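Trirnumard Filament Dry Cabinet
Manufactured by Zemidby
Product information

Overview

The Trirnumard is a heated storage cabinet for 3D printing filament. It is intended for schools, libraries, makerspaces and small design offices in which several printers share one stock of material. The cabinet holds eight standard spools and keeps them at a steady low humidity during storage and during printing.

Most plastics used in desktop printing take up moisture from the air. Filament that has taken up too much moisture may pop or hiss at the nozzle, leave thin strings between parts of the print, and produce a rough surface. Nylon and PETG are the materials most often affected, but PLA left open through a damp August will also show the change.

How the cabinet works

A low-power heating plate at the base of the cabinet warms the air, and a quiet fan moves it past the spools. Moist air leaves through a vent at the rear. The user selects a material on the front panel, and the controller sets the temperature and the drying time. When the cycle ends, the cabinet switches to storage mode and remains there until the door is opened or a new cycle is selected.

Each spool sits on its own pair of rollers. Filament may be drawn directly to a printer through one of the ports in the side wall. Ports that are not in use should be closed with the plugs supplied, as an open port will raise the humidity inside the cabinet and lengthen the next cycle. 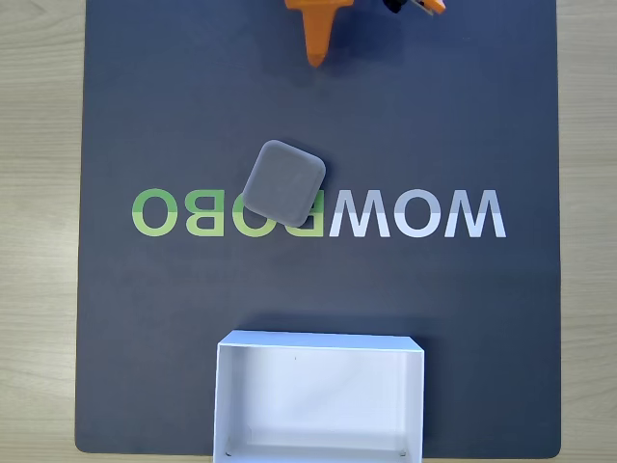 Filament dried before printing gives a more even surface, and the difference is easiest to see on parts made in a single strong color. Small mechanical parts are a common use for the cabinet in technical classes, and they are also where stringing causes the most trouble, since loose threads must be trimmed from every hinge and slot. The bright orange plastic of the gripper, with its finger tapering to a blunt tip, is the kind of color and shape for which customers most often ask our advice. For parts of this kind we recommend a full drying cycle on the evening before printing, with the spool left in the cabinet and fed through a side port.

Models

The Trirnumard is offered in two versions. The Trirnumard Sowa is the standard model, with a plain steel door and a dial control. The Trirnumard Urneo has a clear door, a digital panel, and a log that records temperature and humidity for each cycle. The log can be copied to a memory card – a feature requested by schools that are required to keep records for shared equipment.

Technical data

Capacity: 8 spools, standard width
Maximum spool weight: 10 kg in total
Power draw while heating: 246 W
Height: 600 mm
Door: steel (Sowa) or clear panel (Urneo)
Control: dial (Sowa) or digital panel (Urneo)
Cycle log: Urneo only

Supplied with the cabinet

Power cord
Rollers, fitted
Port plugs
Feed tubes for the side ports
Printed user guide
Memory card (Urneo only)

Installation

Place the cabinet on a level surface that can bear its full loaded weight. Leave a clear space behind the rear vent. The cabinet should not be placed next to a sink, a humidifier or an open window. It may stand beside a printer, but not on top of one – vibration from the printer can shift the spools on their rollers and cause the filament to tangle.

Before first use, run one complete cycle with the cabinet empty. A slight smell during this cycle is normal and will clear.

Care and maintenance

Wipe the inside with a dry cloth once a month. Do not use solvents on the clear door. The fan filter slides out from the rear and can be washed in warm water; it must be fully dry before it is put back. Door seals should be checked at the start of each school year or at similar intervals, and replaced if they have become stiff. Replacement seals, filters and port plugs are available from Zemidby and from authorized dealers.

Safety

The heating plate is covered by a guard. The guard must not be removed while the cabinet is connected to power. Food, batteries, paper and liquids must not be placed inside. Printed parts should not be stored in the cabinet during a heating cycle, as thin walls may bend at the higher settings. Children should use the cabinet only under the supervision of an adult.

Warranty and ordering

Both models sold on or after May 1, 2019 carry a two-year warranty on the heating plate, fan and controller. Rollers, seals and filters are treated as wearing parts and are not included. Schools and public libraries may order on account. Requests for a written quotation should state the model, the number of cabinets and the delivery address.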